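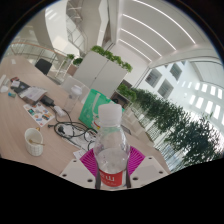
Pratwood Building Users' Group

**Meeting room biscuits suspended until further notice**

The free biscuits at Pratwood ended in February, and the building has taken it about as well as expected. Spending on them had reached 40 pounds a month, a sum Blair Forsyth of the facilities desk described as "a lot of custard creams for people who say they've given up sugar".

Tap water stays free. Anyone wanting something to chew must now bring it, and several tenants have begun doing so with visible resentment. The design firm Peixoto, on floor 3, has started a tin of its own, with a lid that locks. 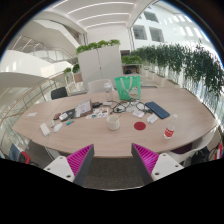

*A mug, bottles and a green tote bag on the conference table at Pratwood.*

Stestunov, the software company one floor up, asked whether the cut might be reversed for meetings lasting past 4 in the afternoon. Forsyth replied that meetings might instead finish before then. The request has not been repeated.

A petition left by the lifts has gathered 10 signatures, one of them in crayon. It asks for plain digestives as a compromise and will be discussed at the next users' meeting in the Irnska room. Refreshments will not be served.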